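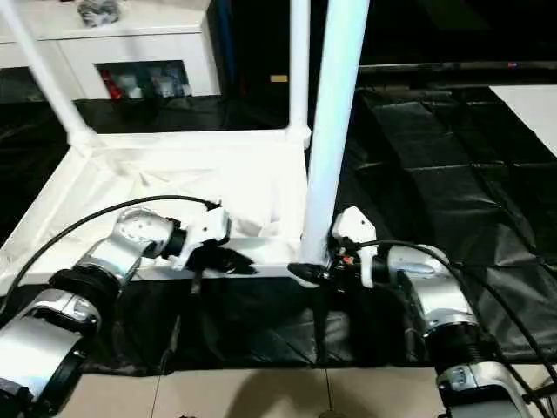

Call for Participants: Indoor Wayfinding and Floor Plan Recall

Posted 26 Aug 2019
Reference: Juntunen Wayfinding Study, second intake

Juntunen is recruiting adults for a study of how people learn the layout of an unfamiliar building and how much of it they retain after a delay. The results will be used in signage and corridor planning for clinics, schools and public offices. No background in architecture or psychology is needed.

The study is led by Teemu Lindqvist. Scheduling and participant contact are handled by Kyu-ri Ma. Both are based at the Hivside building, where all sessions take place.

What participation involves

Each participant attends two sessions at Hivside. The first lasts roughly 300 minutes including lunch and breaks. The second is shorter and is held in February.

In the first session you will walk a fixed set of routes through two floors of the building, first with a guide and then alone. After each route you will be asked to point toward rooms you can no longer see, estimate walking distances, and draw the route from memory on blank paper. Drawing skill is not scored. You will also complete a set of paper tasks that use printed floor plans, some of them rotated or with rooms missing.

In the second session you will repeat part of the route task without a guide and without a map. Please do not visit the upper floors of Hivside between sessions. Use of the ground-floor cafe and the post office counter is fine. 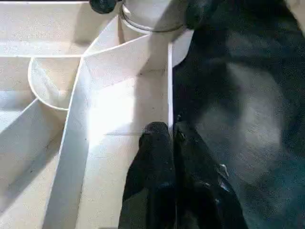 Thin white walls and partitions, close view.

Route times are recorded by the staff member walking behind you. Staff will not answer questions about direction during a solo route. If you wish to stop, say so and you will be walked back to the starting point. A stopped route is recorded as incomplete and does not affect payment.

Who can take part

You may apply if you:
- are 18 or older
- can walk at an ordinary pace for 20 minutes at a time, or use a wheelchair or walker indoors (step-free versions of all routes are available)
- have normal or corrected vision
- can follow spoken and written instructions in English
- have never worked or studied at Hivside

You may not apply if you took part in the first intake, or in the Brindik signage trial, which used the same corridors. Applicants with a diagnosed balance disorder should contact us before filling in the form - some routes include long ramps and a revolving door.

Payment and travel

Participants who complete both sessions receive $255, paid by bank transfer after the second session. Those who attend the first session only are paid a partial amount, stated on the consent form. Parking at Hivside is free with a permit, which is mailed with your confirmation. Transit fares are refunded on presentation of a receipt.

Data handling

Drawings and route times are stored under a participant number. Names and bank details are kept separately and deleted once payment has cleared. You may withdraw your data at any time before the second session by writing to the study office. Drawings may be reproduced in reports, without names, if you agree to this on the consent form.

How to apply

Complete the short form in Suro, our booking system, and select Wayfinding, second intake. You will be asked for your age, any mobility aid you use, and the days on which you are free. Places are assigned by age group, so an early application does not guarantee an early slot. Applicants who are not placed will be told by email and may ask to stay on the reserve list.

Paper forms are available at the Hivside front desk. Return them in the envelope provided, marked for the attention of Kyu-ri Ma.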